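3.2. Les règles maison dans les jeux de construction à collectionner

Le fabricant Collet vend la gamme Rovum avec un livret de règles de 17 pages. Aucun des enfants que nous avons interrogés ne l'avait lu en entier, et deux nous ont demandé de quel livret nous parlions. Cela ne les empêchait pas d'invoquer « la règle » avec l'assurance d'un conseiller d'État, surtout quand ils perdaient.

Notre corpus comprend 234 parties filmées en famille et 2 389 échanges de pièces, consignés selon la grille de Kalniņš et Le Goff. Nous appelons règle maison toute convention absente du livret et citée au moins deux fois par des joueurs différents. La plus répandue interdit de reprendre une pièce échangée avant le goûter. La notion de goûter a, elle aussi, donné lieu à négociation.

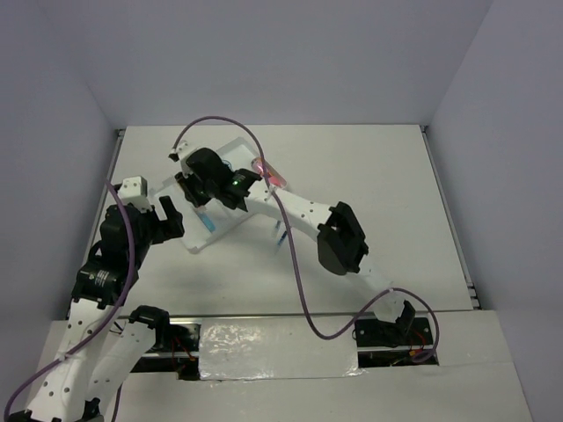
Figure 4. Deux bras articulés au-dessus d'un plan de travail blanc.

Les pièces rares posent un problème de codage particulier. Leur valeur officielle, imprimée au dos du sachet, ne prédit presque rien des échanges observés : la toupie Tutulura, classée « commune », s'échange volontiers contre deux pièces « légendaires » pour peu qu'elle soit verte. Chauvin y voit un effet de mode propre à la cour de récréation. Marty penche pour la couleur. Les données ne permettent pas de trancher, et les deux codeurs ne déjeunent plus à la même table.

Les parents interviennent peu, sauf pour rappeler le prix des sachets. Nous avons exclu ces remarques de l'analyse lexicale, dont elles faussaient nettement les fréquences (voir section 4.1).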